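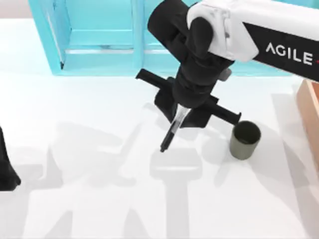 Fig. 1. Pen-to-cup task in the simulator, right arm, gripper open, pen tip just above the table. Teal frame behind.

Notebook, student manipulation project, October
Entry by K. Afolabi. Read by: M. Chraibi, A. Benkirane

Purpose of the session

Get the pen-to-cup task into a state where the second-year group can run it without one of us sitting beside them. The scene was rebuilt last week under the project name Kiritz and has not been checked since. Three items open from the previous entry: cup collision mesh, pen friction, start pose of the left arm.

Set-up

Two arms, one table, lighting left at the default. Only the right arm is commanded. The left arm holds its parked pose throughout. Objects as before: teal frame, olive cup, pen, box at the right-hand side. The frame and the box play no part in this task but stay loaded, so that the same scene file serves the shelf exercise later in the term.

Physics step unchanged. Renderer set to the slower mode for figures and to the fast mode for everything else. The shadows in the slow mode are soft and wide and they spread over most of the near side of the table. Ximeng wants to know if they upset the pen detector. Not tested today.

Cup mesh

The old collision mesh treated the cup as a solid cylinder. A pen released over the opening sat on top of it and then rolled off. Marwa had split the wall into 15 convex pieces and left the file in the shared folder. Loaded it at the start of the session. The pen now goes in and stays in. It settles with a small jitter against the inner wall for up to 40 steps before the contact goes quiet. Acceptable for teaching. Would not be acceptable if anyone wanted contact forces out of it.

The visual mesh was not touched.

Pen friction

Raised the sliding coefficient on the barrel and left the torsional one alone. With the old value the pen turned in the grip when the wrist rotated, and the tip ended up pointing wherever it liked. With the new value it turned less. There is still some drift if the wrist is moved quickly. Slowed the wrist joint in the student config and left a comment in the file saying so.

Abdelghani's suggestion was to model the finger pads as soft contacts. Tried it for part of the afternoon. The simulation ran at a crawl on the lab machine and the fingers sank visibly into the barrel. Reverted.

Runs

Scripted policy, cup position randomised within the marked zone, pen position fixed. 179 episodes, left running over lunch. 17 failures. Went through the logs for all of them afterwards.

Most were the same fault. When the cup spawns close to the frame, the planner brings the crossbar round on the far side and one end touches the teal uprights. The episode is then stopped by the collision check. The remainder were pens dropped short of the rim, all with the cup at the near limit of the zone.

The first fault is a limit of the planner's padding, which is set for a closed gripper. Opened wide, the fingers reach a good deal further sideways than the padding allows for. Two ways to deal with it: increase the padding, or shrink the spawn zone. Shrinking the zone is quicker and I have done that for now. A-yeong is going to look at the padding properly, as the shelf exercise will need it in any case.

The second fault I do not understand yet. The release height in those logs is correct. The release point is offset towards the base of the arm, always in the same direction. Could be the tool frame. The offset between the flange and the finger centre was typed in by hand when the scene was rebuilt, and I could not find where the number came from.

Student session

A-yeong took the first group through the scene at four o'clock. Points to note for the handout:

The teleoperation script starts with the axes in the base frame. Every group assumes the tool frame. Change the default or put it in bold at the top of the sheet.

The reset key also clears the recorded episode without asking. One group lost a good run this way. Marwa will add a prompt.

Several students asked for a side camera. The top view makes it hard to judge how high the pen tip is above the table. I have no objection, but the observation format will need a version number if we add one.

Reports are to state the success criterion used. Last year half of them counted a pen leaning on the outside of the cup.

Files

Scene, config and logs are on the group drive under kiritz/pen_cup. The old cup mesh has been renamed and kept. Please do not edit the student config in place, copy it first.

To do

Check flange offset against the drawing (KA)
Planner padding for open gripper (AY)
Reset prompt (MC)
Pen detector with shadows on and off, same seeds (XH)
Left arm start pose: still not looked at, carried over again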